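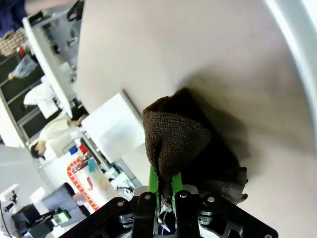 What does it mean for a choreographer to withdraw the rights to a dance work?

A withdrawal is a written notice from the rights holder ending a company's permission to perform the work, on terms set by the license that both sides signed. It covers future performances. It doesn't affect performances already given, and it doesn't by itself settle who pays for sets, costumes, or unused rehearsal time.

Student Project Report
Performance Licensing in Contemporary Dance: Termination Terms and Their Effect on a Repertory Season
Submitted Monday, January 28, 2019

1. Purpose

This report examines how licenses for existing dance works handle early termination. The question came up in a unit on repertory planning, where the standard reading treats a license as fixed once signed. The agreements we read do not support that view. Most contain at least one clause that allows the rights holder to end the license before the last performance, and the clauses differ a good deal in notice period and cost.

2. Material

Three agreements were used. They were supplied by the dance companies Plitach and Prorura and by the licensing office Baek, with fees and signatures removed. All 3 concern full-evening works made for another company and later restaged. The work called Moten appears in two of them, which allowed a direct comparison of terms for the same choreography.

We did not have access to side letters. Where an agreement refers to an attachment that was not supplied, the matter is marked as unknown in our tables.

3. Method

Each agreement was divided into clauses, and each clause was given one subject code: term, territory, casting, staging supervision, credit, recording, payment, termination, or other. The total was 93 clauses. Two members of the group coded every clause separately and then compared results. Disagreements were settled by reading the clause aloud and applying the written definition of each code. Most disagreements were between casting and staging supervision, because several clauses deal with both in one sentence.

Termination clauses were then read again for four points: who may give notice, on what grounds, how long the notice period is, and what happens to money already paid.

4. Results

4.1 Grounds

The Plitach agreement lists its grounds in full. They are nonpayment, changes to the choreography without consent, replacement of the approved stager, and use of the work at an event not named in the schedule. The last of these is the broadest. A gala, a broadcast, or a performance for a sponsor would each need separate consent.

The Prorura agreement has a shorter list and adds a general clause on "the artistic and moral interests of the author." The term is not defined. Read plainly, it would let the choreographer object to the setting in which the work is shown, even if the dancing itself met the required standard.

The Baek agreement allows termination without stated grounds, but only before the start of stage rehearsals.

4.2 Notice

The notice period in the Plitach agreement is 70 days. Prorura allows 4 weeks. Baek sets no period, and we read this as meaning that notice takes effect on receipt, subject to the limit on stage rehearsals.

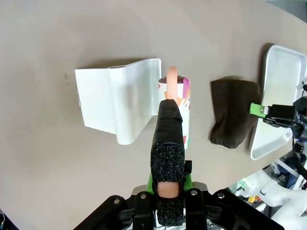 A notice period matters mainly because of the order in which a company prepares a season. Programs are announced first, casting follows, and stage time is assigned last. With a May premiere, a notice given under the Prorura terms in April could reach the company after tickets were on sale and after the orchestra parts had been rented. Under the Plitach terms, the same company would have time to substitute a work already in its repertory.

4.3 Money

Only the Plitach agreement requires a partial refund when the rights holder ends the license without a breach by the company. The other two treat the first payment as earned on signing. Sets and costumes remain the property of the company in all cases, but they may not be used for another work without consent, so their value after termination is low.

5. Discussion

The two versions of Moten differ more than we expected. The choreography, running time, and cast size are the same in both schedules, yet one license gives the author a wide right to withdraw and the other a narrow one. The dates suggest that the wider right belongs to the later agreement. Two documents are not enough to show a trend.

There is also a practical limit on any withdrawal. A company that has danced a work for several seasons holds notes, video, and trained dancers. The agreements require recordings to be returned or destroyed, but none of them describes how this would be checked.

6. Limits

The sample is small and was not chosen at random. Nobody in the group has legal training, and the readings given here are our own. National copyright law may add rights that the agreements leave out, and that subject was outside the project.

7. Further work

A later group could request agreements for shorter works, where the fees are lower and the terms may be less detailed. The coding sheet and definitions are filed with the department and can be reused without changes, except that casting and staging supervision should be merged into a single code.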